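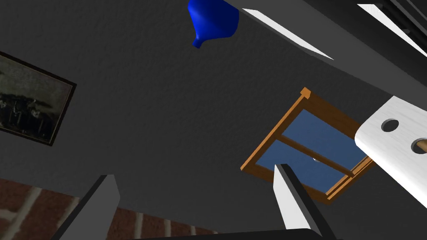

Wrist view in the Trerner practice room, with both fingers in sight and the window off to the right.

Zudum Hand Controller for teaching arms by remote

I make these in my shop in Panville, and I use one myself nearly every day. You hold it like a flashlight, squeeze the trigger to close the gripper, and the arm copies your hand while the software records the whole run. When you like a demo you tap the thumb button and it's saved. When you don't, hold the same button down and it's gone (I do this a lot!).

It works with real arms and with simulated ones. I'd start in the simulator — the Trerner room comes with the download, and you can swing the wrist right up toward the ceiling without scaring anyone. Tilted views like that take getting used to, so turn the motion scaling down to 3 for your first evening and work up from there. The scale goes to 6, but I rarely touch it.

What you get:
Hand controller, left or right grip
2 trigger springs, soft and firm
USB cable, 13 feet
Download code for the recorder and the practice room

The Dervishi wrist strap is sold separately. I like it for long sessions, but plenty of people skip it.

Left grips are out of stock until March. Right grips ship now. If you aren't sure your arm is supported, send me the model name before you order — I answer all the mail myself, usually in the evening.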